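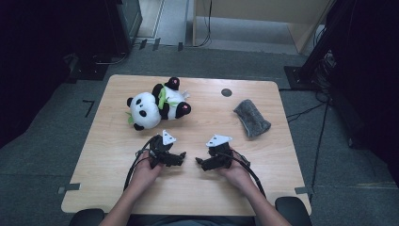 Mawar Tuhumury acha que regra demais mata o ritmo, e que quem opera a garra oito horas por dia sabe sozinho quando parar. Foi a resposta dela ao meu post de ontem e eu fiquei com isso na cabeça, então lá vai fio (longo, desculpa!)

Início > Fios > Robótica > Boas práticas

Tempo de leitura: 3 min

Concordo com metade, Mawar. Ritmo importa MUITO. Mas em abril a gente rodou na Flekport sem nenhuma norma escrita e terminou com 1847 episódios, cada pessoa fazendo do seu jeito. Uma começava com as garras fechadas, outra abertas, outra nem esperava o objeto parar de balançar.

Daí nasceu a folha do Timon, que é o nome do nosso protocolo de bancada. Cabe numa página. Eu queria que coubesse em meia, perdi a votação kkkk

Regra que mais uso: posição inicial com as duas garras uma de frente pra outra, um vão pequeno entre as pontas, parada. Só depois pega o panda, ou a almofadinha cinza, ou o que for a tarefa da vez.

Segunda: marcador branco em cima da garra fica livre. Manga comprida puxada pra cima, cabelo preso, nada passando na frente. Essa o pessoal da Drenell já fazia antes da gente e eu copiei sem vergonha nenhuma.

Cabo! Cabo sai por fora da mão, com folga, nunca cruzando a mesa. Parece bobagem até enganchar num bicho de pelúcia no meio do episódio 300.

Fita na mesa não se mexe. Descolou um pedacinho? Para, avisa, cola no mesmo lugar, anota. O Rizal Latuheru queria trocar tudo por marca de caneta e a discussão ainda está aberta, confesso que não tenho opinião forte.

E a pausa, que é onde eu discordo mesmo da Mawar: 22 minutos de coleta e solta as garras. Todo mundo, inclusive quem jura que está ótimo. Eu jurava que estava ótima e meu punho discordou por uma semana.

Episódio ruim a gente marca como ruim e guarda. Apagar no susto é proibido. No projeto Krishnan apagavam e depois ninguém sabia dizer o que tinha dado errado.

Se alguém tiver regra boa pra objeto macio, manda aqui! A nossa ainda diz só "pegar sem amassar" e cada um entende uma coisa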